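Looking After a Non-Stick Pot and Its Glass Lid

A black non-stick pot with a glass lid will last for years if the lid is cleaned properly and the coating isn't scratched. Most of the trouble we see is with the lid. Grease gets under the rim, the steam hole blocks and the knob works loose.

You will need washing-up liquid, a soft sponge, a cocktail stick, a small screwdriver, a dry tea towel and 300 ml of white vinegar.

Clear a table before you start. Put the pot down with its lid on and keep any small steel cups at the back, out of the way of your elbows.

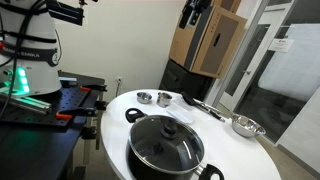
Let the pot cool fully. Cold water on a hot glass lid can crack it, and a hot pan under the tap may warp.

Step 1. Check the knob
Hold the knob and try to turn it. If it moves, lift the lid off, turn it over on the tea towel and tighten the screw by hand. Stop as soon as it feels firm. Replacement knobs for the Grotmont range are listed under part 1167.

Step 2. Clear the steam hole
Push the cocktail stick gently through from the underside and wipe the end each time. Don't use a metal skewer. If the hole is still blocked, soak the lid in the vinegar with the same amount of warm water for 31 minutes, then try again. 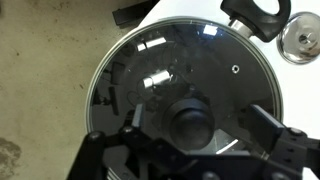 Glass lid with its black knob and small steam hole.

Step 3. Wash the rim
Run the sponge right round where the metal meets the glass, on both sides. Rinse and stand the lid on its edge to drain.

Step 4. Wash the pot
Use warm water and the soft side of the sponge. For stuck food, leave soapy water in the pot overnight. Wipe around the handle brackets too, as they collect grease.
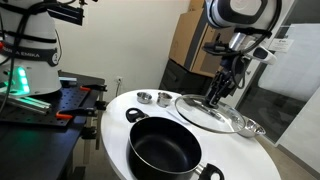 Non-stick pot with the lid off, showing the dark matte inside.

Dry everything before putting it away. If you stack pans, lay a cloth inside this one first. Store the lid separately, or upside down on the pot with the cloth between them.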